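Dikell Sim Kitchen: House Rules FAQ

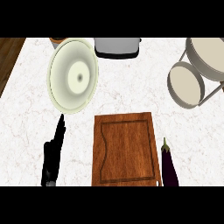

Who can change a task scene?
Anyone, once. After that you'll have met Meifang Tan.

How many episodes before I report a success rate?
200. Your best 30 are a highlight reel.

Can I nudge the arm mid-episode?
Sure, and then mark it failed.

Does a pass here clear me for the real counter?
No. Simulated eggplants forgive a lot. Book a supervised run at reduced speed first.

Where do logs go?
The Hukton folder, before lunch.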